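Clena Household Bins: notes for people using or adding to the set

Welcome, and thank you for reading this before unpacking the archive. Madalena Simões started Clena with one hand-held gripper and a spare evening, and the notes have grown along with the recordings, so some parts are fussier than others. If you only want to load the files, skip to "How the files are laid out" and come back when something puzzles you.

What is in it

Clena is a collection of short recordings of people picking things up and putting them down at home, using a gripper they hold in their own hand. There is no robot arm anywhere in the collecting. The camera rides on the gripper, so what you get is the view a robot would have if it carried the same fingers and the same lens, and that is the view we want a policy to learn from.

The current release covers 11 homes and 32 tasks. Most of the tasks are bin tasks: take a named thing out of a storage bin, put a thing back into a bin, move something from one side of a bin to the other without tipping its neighbors over. A smaller part is what we call shelf tasks, which came later and are thinner. Please don't judge the shelf tasks too harshly yet, we are still filling them in.

Why bins

Glória Bragança ran the first training tests at Lisstead, our little shared workshop, and kept running into the same trouble. A policy that could lift a toy off a bare table very nicely would get hopelessly muddled once the same toy was leaning on three other toys inside a box with walls. The walls matter a lot! They block the fingers, they hide the bottom of the pile from the camera, and they force you to come in from above and commit to an angle early. So we asked our contributors for bins, and more bins, and told them to leave the contents as jumbled as they liked.

We also asked them not to tidy the room. A policy that has only ever seen a clean backdrop tends to lean on it, and a home has fans and plants and groceries and half-folded bags in it. Those stay in the recordings on purpose, and we don't crop them out of the files.
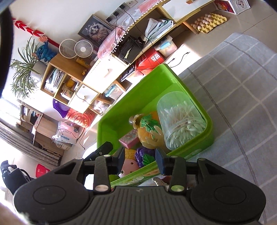 Gripper at the green bin, with the clear canister of cotton swabs lying on its side among the toy foods.

Clear containers deserve a word of their own. The fingers have to close on the outer wall, but the eye (and the network) is drawn to whatever is packed inside, and depth estimates around clear plastic are poor in nearly every tool we have tried. We label any episode with a see-through target as "clear_target" so you can train on those separately, or hold them out, or weight them up. Glória weights them up. Madalena thinks that is overdoing it, and the two of them have agreed to leave the default at no weighting.

Toy food is the other thing you will see a great deal of. It is light, it comes in bright colors, it is odd in shape, and it forgives a clumsy grasp. It is also much easier than real food, so please don't use a good score on toy fruit as evidence that your robot is ready for the kitchen.

How an episode is recorded

Each episode starts with the gripper open and above the bin, held still for 3 seconds. We use that stretch to settle the pose tracking, and if it is missing the tracking tends to drift later on. The contributor then does the task once at an ordinary pace and opens the fingers to mark the end. A missed grasp followed by a second try is welcome and is kept as a single episode, tagged "retry". We have grown very fond of the retries — they teach recovery, which is hard to get any other way.

Contributors do up to 40 episodes in a sitting and then stop, even if they feel fresh. Wrists get tired before people notice, and tired wrists make jerky paths. Between episodes they give the bin a shake or stir it by hand so that the pile changes. In the early homes this step was sometimes forgotten, and you will find runs where the layout hardly moves from one episode to the next. Those carry the tag "low_variety".

How the files are laid out

Every home has its own folder, and every sitting has its own folder inside that. Within a sitting you will find the video, a table of gripper poses, a table of finger widths, and a small text file called notes. Do read the notes! They are typed by the contributors in their own words and not cleaned up afterward, and they will often tell you in one line why a run looks strange.

Poses are given relative to the first still stretch, in meters, with the z axis pointing up. Finger width is the gap between the two fingertips in millimeters. The two tables share a clock with the video, but the width sensor starts a touch later, so the opening rows are blank. Leave them blank or copy the first good value backward. Please don't fill them with zeros, as your policy will then believe that every episode begins with a closed hand. (We did this ourselves in January and lost the better part of a month to it.)

The loader is called Rind and comes in the same archive. It reads one sitting at a time and hands back matched video, pose and width. It is slow the first time through a folder and quick afterward, once it has written its index. If you move the folders, delete the index and let it build a new one.

Known problems

Pose tracking gets worse when the fingers go deep into a bin and a side wall fills most of the view. Plain, one-color bins are the worst for this, and a patterned mat underneath helps only when the camera can see over the rim. We mark the bad stretches with a confidence column in the pose table but we do not remove them.

Printed labels on packaging have been left readable. We do check for mail, names, faces and screens, and blur them before release. If you find one we missed, write to us and we will pull the episode first and talk about it afterward.

Almost everyone who recorded for us is right-handed, and you will see it in the approach angles. Mirroring the video helps a little, provided you mirror the poses as well.

Adding your own home

We would love to have you. You need a gripper of the Clarnuden pattern (the drawings are in the hardware folder), a bin or a shelf, and a bit of patience with the calibration. Record one short sitting and send it to Madalena before you do any more, so that she can check the tracking and save you from repeating a whole afternoon. Small objects, soft objects and anything see-through are what we are shortest of at present, and left-handed contributors go straight to the front of the line.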